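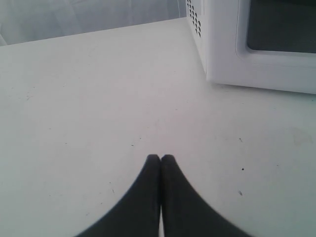
Progress report to the Trurnmont Fund
Kitchen Cell: setup, upkeep and repair
January 17, 2019
Prepared by Rajkumari Upadhyay

Dear Levente,

Thank you for your patience while we got this one together. You asked in your last note for something with a bit more of the day-to-day in it, and a bit less of the charts, so I have taken you at your word. What follows is mostly about the cell itself: how it is put together now, what has gone wrong with it since July, what we did about it, and what looking after it costs us in hours and parts. Nisha Kushwaha wrote the maintenance notes I have leaned on throughout, and Omprakash Dubey checked the parts about the arm and corrected me in several places, for which I am grateful.

Where we are

The short version is that the cell is running and has been running steadily since we finished the second rebuild of the gripper. The arm is the same Hundell arm we bought with the first payment of the grant. The controller is the same too, though it has been moved off the floor and onto a shelf, after one too many encounters with the mop bucket. What has changed is nearly everything at the end of the arm, a good deal of the cabling, and the way we begin and end each working day.

You will remember that the task for this phase is the microwave: opening the door, putting a dish in, closing the door, and later doing the whole thing backward. It sounds like such a small job when I write it down. The door is what makes it hard on the machine. A microwave door holds on quite firmly and then lets go all at once, and whatever is pulling on it feels both the holding and the letting go. Most of our repairs this period can be traced to that one little jolt, repeated many times a day.

How the cell is laid out

We settled on the white table in the end. Babita Shukla had made a good case for keeping the old steel bench, and she was right that it was stiffer, but the glare off it was giving us trouble with the wrist camera and we were forever hanging cloths over things. The white top with a pale background behind it gives us soft, even light. The price is that every mark shows. The top already has its scuffs and faint streaks and a few small dark specks, and we wipe it down more often than we ever wiped the steel.

The microwave stands straight on the tabletop toward the back, with clear space in front of it so the arm can start each run from open table and come in from a distance. We tried it closer in the early weeks and the elbow kept ending up in an awkward position. Moving the oven back cost us a little reach and gained us a great deal of peace. We also leave the side with the ventilation holes uncovered and keep cloths and cables away from it, and I have asked everybody to treat that as a firm rule.

The starting position has the two fingers closed and pointing out over the table, well away from the oven. Omprakash likes this because any change in the fingers is easy to notice on the wrist camera before a run begins. If the tips no longer meet properly, or if one finger is sitting a little proud of the other, a person can catch it then and there. We have made it the first thing anyone looks at in the morning.

What broke, and what we did

The fingers. The first set came with the Kombo gripper and they were fine for light picking. They were less fine for pulling on doors. By the end of the summer the pads had begun to peel at the tips, and one of them had worked loose enough to rock under a fingernail. We glued it, which held for a short while, and glued it again, and then had the sensible conversation we ought to have had the first time. The present fingers are a dark, matte pair that Nisha ordered from Umero. They flare toward the base and come in to rounded tips, and the rounded shape slides behind an edge without catching on it. We bought two spare pairs at the same time and they live in the drawer under the controller.

The finger mounts. Swapping the fingers showed us that the mounting screws had been backing out, very slowly, all along. Nisha now puts thread locker on them and draws a line across each screw head and its seat with a paint pen. If the line is broken, the screw has turned. I was a little doubtful about this - it seemed too simple - but it has caught two loose screws so far and takes no time to check.

The wrist cable. This was our longest stop of the period. The camera feed began to drop out when the wrist turned past a certain point, and for several days we blamed the software, then the camera, then the software again. Babita finally sat beside the arm with the guard signal on and the motors off, bent the cable by hand a little at a time, and found the spot. The cable had been tied down too tightly at the wrist and was flexing in the same place on every run. The new one has a longer loop and is held by soft straps in place of the plastic ties. All told we lost 22 working hours to this, and I would be fibbing if I said they were cheerful ones.

The wrist joint. After the cable we had the cover off anyway, so Omprakash took the chance to look over the last joint. He found a small amount of play in it. It was within what the manual allows, and we have left it alone, but he measures it on the first working day of each month now and writes the number down so that we can see whether it is moving. So far it has stayed where it was.

The calibration. Any time the fingers or the camera come off, the arm and the camera need to be introduced to each other again. This used to take most of an afternoon, with one person reading numbers aloud and another typing them. Nisha has turned it into a printed sheet with 6 steps, and a new person can get through it alone with the sheet in hand.

The daily and weekly routine

I thought you might like to see what the care of the cell looks like now. In the morning, whoever is first in wipes the table, looks at the paint lines on the finger screws, closes the fingers and checks the tips on the wrist camera, and then runs the arm slowly through its starting moves with a hand near the stop button. At the end of the day the arm goes back to its resting position, the power goes off at the wall, and anything odd gets written in the logbook, even if it seems too small to bother with. The cable trouble was in that book twice before anybody took it seriously, and both times in Babita's handwriting, as she has been kind enough to mention only once or twice.

Once a week we clean the fingers with a damp cloth, check the straps on the wrist cable, make sure the microwave has not crept along the table, and tighten the table feet. The creeping was a real nuisance in the fall. Each pull on the door moved the oven very slightly, and over a few days the arm would start reaching for a handle that had wandered off. We now put small marks on the table before a long session and set the oven back against them.

The fingers themselves are changed after up to 300 door pulls, or sooner if the tips show wear. We picked that number on the cautious side and may raise it once we have more history with the Umero pair.

Money and time

Spending on parts is a little under what we had planned, mostly thanks to the arm itself behaving so well. The fingers, the cable, the straps and the second camera mount all came out of the repairs line, and the table came out of the furnishings line. Hours are the other way around. We spent more of Omprakash's time on repairs than we had set aside, and nearly all of the difference was the cable. I have moved some of my own hours across to cover it, so there is no request to you on that account. The full sheet is attached to this report, with receipts.

What comes next

Our plan for the coming months is to keep the cell as it stands and let it work. There is always a temptation to improve one more thing, and Omprakash in particular has a list, but we would all like a long stretch with nothing changed so that the logbook can tell us something about wear. We do intend to have a spare wrist cable made up in advance, and to have at least two people able to do every repair described here. At present the finger change can be done by any of us, the calibration by three of us, and the cable by Babita and Omprakash.

There is one matter I would be glad of your advice on. The service agreement for the arm comes up for renewal before the end of this phase, and we are split on whether to keep it. We have not called on it once. On the other hand, the play in the wrist joint is just the sort of thing it would cover if it got worse, and we could not pay for a new joint out of the repairs line. My own leaning is to renew for 5 months, to the end of the grant, if they will let us do it that way. If you have seen other groups handle this, I would love to hear how.

You are very welcome to come and see the cell for yourself, and please do bring the colleague you mentioned. Mornings are best, as that is when the checks are done and there is someone free to talk you through them.

With warm regards and many thanks from all of us,

Rajkumari Upadhyay

Attached: spending sheet with receipts; calibration sheet; copy of the logbook pages from July onward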